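"Und dann ruft einer an und will Beton"

22. Januar 2026

Eigentlich wollte ich nur wissen, wie man Flecken von einer Steinplatte bekommt. Daraus sind dann zwei Stunden, drei Kannen Kaffee und dieser Text geworden. Meine Gesprächspartnerin arbeitet seit Ewigkeiten als Küchenplanerin, früher angestellt bei Vendia, inzwischen auf eigene Rechnung, und ihren Namen möchte sie hier nicht lesen. "Sonst rufen mich die alten Kunden an und fragen, ob sie gemeint sind", sagt sie und lacht. Gut, dann eben ohne Namen.

Wir sitzen in ihrem Büro in Andholm, einem früheren Fahrradladen mit großem Schaufenster. Ich habe sie zuerst gefragt, wie man überhaupt Küchenplanerin wird, und sie hat ganz trocken geantwortet: "Man findet nichts anderes und bleibt dann hängen." Gelernt hat sie im Möbelhaus, erst Sofas, dann Betten, dann war in der Küchenabteilung jemand krank. Zwei Wochen sollte sie aushelfen. Sie verkauft bis heute keine Sofas mehr.

Was mich am meisten überrascht hat – sie fängt nie mit der Küche an. Beim ersten Termin lässt sie sich den Wocheneinkauf erklären. Wo wird gekauft, wie oft, wer trägt die Tüten rein, und wo landen sie, wenn man die Tür aufmacht? "Die Leute kommen mit Bildern von Fronten und Griffen. Die schaue ich mir auch an, die sind ja oft schön. Aber ich will wissen, wo die Kartoffeln liegen!" Bei einem Paar lagen die Kartoffeln im Schlafzimmerschrank, weil es dort kühl war. Das habe die ganze Planung umgeworfen, erzählt sie, am Ende gab es eine kleine Vorratsnische an der Nordwand und dafür einen Oberschrank weniger. Die beiden schicken ihr heute noch jedes Jahr im Dezember eine Karte.

Ich selbst gehöre ja zu denen, die erst nach dem Einzug merken, dass die Spülmaschine die Besteckschublade blockiert, wenn sie offen steht. Als ich das erzähle, nickt sie so heftig, dass der Kaffee schwappt. Das sei der Klassiker. Gleich danach kämen die Steckdosen, die hinter dem Kühlschrank verschwinden, und der Mülleimer, für den am Ende kein Platz mehr ist (bei mir steht er im Flur, ich habe lieber geschwiegen).

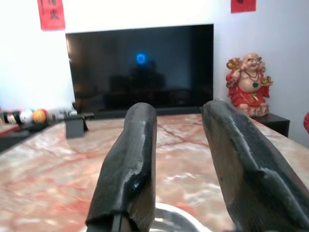 Über Arbeitsplatten kann sie stundenlang reden, und das meine ich freundlich. Marmor hat sie eine Zeit lang jedem ausgeredet. Zu weich, zu empfindlich, einmal Zitrone verschüttet und schon ist eine matte Stelle da. Heute sieht sie das entspannter. "Früher wollte ich die Leute vor sich selbst schützen. Inzwischen sage ich ihnen, was passiert, und dann dürfen sie entscheiden. Manche lieben es ja, wenn man der Platte ansieht, dass jemand darauf gekocht hat." Ihre Großmutter hatte eine Marmorplatte für den Nudelteig, und auf der war jeder Ring von jedem Weinglas zu sehen. Die Platte liegt heute bei ihr zu Hause auf einer Kommode, und wehe, jemand will sie abschleifen lassen.

Und meine Flecken? Da wird sie streng. Kein Essig, kein Zitronenreiniger, überhaupt nichts Saures, auch nicht "nur ganz kurz". Lauwarmes Wasser, ein neutrales Spülmittel, ein weiches Tuch, danach trockenreiben. Bei Öl empfiehlt sie einen Brei aus Natron und Wasser, den man über Nacht unter Folie liegen lässt und am nächsten Morgen vorsichtig abnimmt. Erst an einer Ecke probieren, die man nicht sieht. Ist der Stein vom Essig schon angeätzt, hilft das alles nicht, dann muss ein Steinmetz nachpolieren. Sie schickt die Leute meist zu Naqvi, einem kleinen Betrieb zwei Straßen weiter, und bekommt dafür, wie sie betont, keinen Cent.

Zwischendurch klingelt das Telefon. Ich verstehe nur "Beton" und "nein, das trägt der Boden nicht" und noch einmal "nein". Sie legt auf und seufzt. Altbau, Holzbalkendecke, und der Herr wünscht sich eine Kücheninsel aus gegossenem Beton. "So was habe ich ein paarmal im Jahr. Dann sieht man irgendwo ein Foto aus einem Loft und will das haben. Ich verstehe das ja! Aber ein Statiker muss trotzdem kommen."

Beim Geld wird sie kurz still, dann aber ziemlich deutlich. Die günstigste Küche, auf die sie stolz ist, hat 4.000 Euro gekostet, mit gebrauchten Schränken und einer Platte aus der Restekiste. Die teuerste will sie nicht nennen, nur so viel: Die Besitzer bestellen fast jeden Abend beim Thailänder. Ob sie das ärgert? "Ach was. Der Esstisch wird benutzt, da sitzen immer Leute. Mir ist wichtig, dass in dem Raum was los ist."

Einen Tipp will sie unbedingt noch loswerden, und ich gebe ihn gern weiter. Vor dem Kauf alles mit Malerkrepp auf den Boden kleben, in Originalgröße, auch die offenen Türen. Dann ein paar Tage damit leben und so tun, als würde man kochen. Das sieht albern aus, gibt sie zu, und ihr eigener Mann habe sie beim ersten Mal für verrückt erklärt. Danach wollte er die Insel schmaler.

Sie plant gerade an einer Gemeinschaftsküche für das Wohnprojekt Rindik, 52 Quadratmeter, drei Herde, eine sehr lange Arbeitsfläche und unendlich viele Meinungen. Gestritten wird im Moment über die Höhe der Spüle. Die Großen wollen hoch, die Kleinen wollen niedrig, und sie hat jetzt zwei Spülen vorgeschlagen. Zum nächsten Treffen bringt sie Kuchen mit. Ich habe gefragt, ob ich zuschauen darf, und sie überlegt es sich noch.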